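12 June 2021

**Riro opens a lending cupboard for family parties in Hutard** 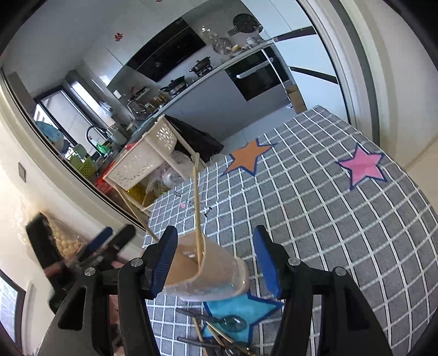
Families in Hutard can now borrow what they need for a birthday or a street party without buying a thing. Riro, the neighbourhood sharing group, opened its party cupboard this week at the Maes community rooms, and the first bookings are already in.

The cupboard holds almost 100 plates, along with cups, jugs, bunting and 4 folding tables. Borrowing is free for anyone living in Hutard or Handent, and loans run for three days. Please rinse everything before it comes back - the rooms have a sink you can use.

We're so pleased to see this up and running after 11 months of planning! Donations of serving bowls and tablecloths are very welcome.

Bookings can be made at the Maes front desk, mornings only during June.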